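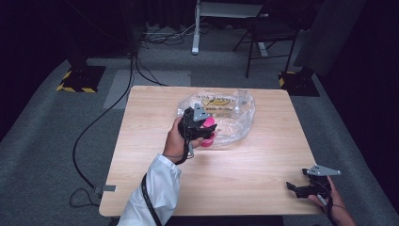 Un sachet transparent, une étiquette jaune et noire : l'emballage ordinaire.

On me demande de me réjouir du vrac. Depuis trois ans, chaque conversation sur les courses finit là : tu devrais venir avec tes bocaux, tu verrais, c'est une autre façon de vivre. Je suis venu avec mes bocaux. J'ai vu surtout une balance en panne et une file d'attente.

Je n'ai aucune tendresse pour le plastique. J'en sors de ma cuisine un sac plein par semaine et cela me consterne comme tout le monde. Mais je me méfie des solutions qui demandent au client de faire le travail du magasin, puis de dire merci. Chez Catacutan, l'épicerie sans emballage qui a ouvert en octobre au bas de ma rue, les lentilles coûtent 20 % de plus qu'au supermarché. On m'explique que c'est le prix du vrai. Le vrai quoi ?

Leonora Panganiban, qui tient la boutique, a eu la patience de me répondre. Ses lentilles lui arrivent en sacs de 3 kilos, parce que son fournisseur ne livre pas davantage aux petits commerces. En sacs de quoi ? En plastique, bien sûr. Elle ne s'en cache pas, et je lui en sais gré. L'emballage existe toujours, il est resté dans l'arrière-boutique, où il ne gêne plus la conscience de personne.

On me répondra qu'un grand sac vaut mieux que six petits. Admettons. Il faudrait alors compter aussi ce qui tombe par terre, ce qui rancit au fond des silos, les trajets supplémentaires de ceux qui ont oublié leur bocal. Je n'ai trouvé ce calcul affiché nulle part dans la boutique. J'y ai trouvé, en revanche, beaucoup de bois clair.
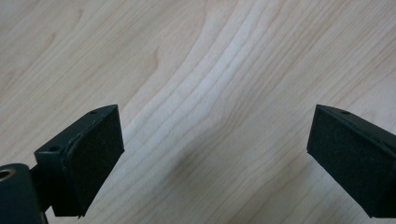 Le bois blond, décor obligé de la vertu.

Car le vrac est aussi une affaire de décor. Étagères blondes, ardoises, ficelle, papier kraft : on reconnaît l'endroit avant d'avoir lu l'enseigne. Mon voisin Rogelio Belmonte, qui a 53 ans et fait ses courses au moins cher, n'y est jamais entré. « Ce n'est pas pour moi », dit-il, et je crois qu'il a très bien lu le message des étagères. Il achète ses amandes en sachet, les mange et jette le sachet dans le bac qu'on lui a indiqué. Est-ce vraiment à lui qu'il faut faire la leçon ?

J'aimerais qu'on parle plutôt de consigne, de formats imposés, d'obligations pour ceux qui remplissent les sachets par millions. C'est moins photogénique — et cela suppose de fâcher des gens autrement plus puissants que mon voisin. En attendant, j'ai gardé mes bocaux. J'y range des vis.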